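Household Skills, Unit 4: Clearing and Stacking the Dishes
Course handout, Nerndale Evening Classes
Prepared by Ngan-ling Hsueh

Please read this handout before the kitchen session in August. Bring an apron and one dry tea towel. The sinks at Nerndale are small, so we work in pairs and we need to keep the worktop in good order.

1. Words we use

Worktop or countertop: the flat surface beside the sink.
Rack: the stand where washed dishes drain.
Rim: the outer edge of a plate or a dish.
Printed side: the side with the maker's name or a pattern, if there is one.
Nesting: putting a smaller dish on a larger one.

2. Before you stack

Scrape the food into the bin first. Do not rinse food down the sink, even small pieces of rice. Then sort the dishes by size and put glasses away from everything else. In my first years of teaching I let the students stack in any order, and we lost two good bowls in one evening.

Wipe the worktop before you put any clean dish on it. Crumbs are easy to miss on a grey surface, especially the pale ones. Look at it from the side, with your head low, and you will see more.

3. Stacking by size

The larger dish goes at the bottom and the smaller one on top. This sounds very simple, but when people are in a hurry they do the opposite. Try to bring the middle of the small dish over the middle of the large one. If it is moved to one side, the large dish shows as a crescent on the other side. With two dishes this is not serious. With a high pile the weight goes to one side, and the pile can slide when somebody touches it.

The two white dishes on the grey countertop are stacked in the correct order, small over large, but the small one should be moved a little towards the middle. Notice also the thin dark edge on both. When dishes are plain white, a dark edge helps you to judge how they sit. The blue-grey lettering on the small dish is sideways, and for our purpose this does not matter.

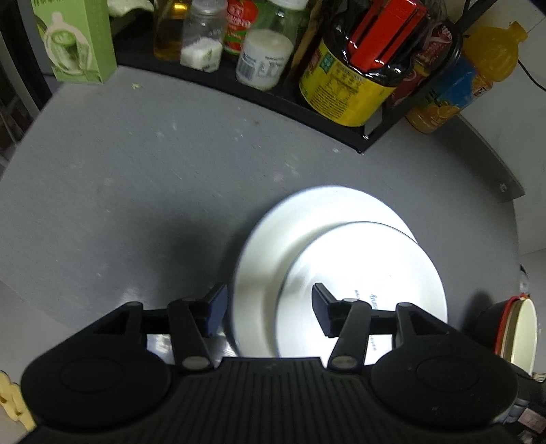
4. Lifting the pile

Use two hands, one on each side, under the bottom dish. Do not hold only the top dish. Keep the pile close to your body and look where you will put it down. Yu-ting Chiang will show this at the start of the session, with the heavy Gustari plates.

5. Homework

Stack the dishes at home after one evening meal. Write 60 to 100 words – which dishes you had, what order you chose, and what was difficult. Give the paper to Yu-ting or leave it in the tray by the door. It is worth 10 marks.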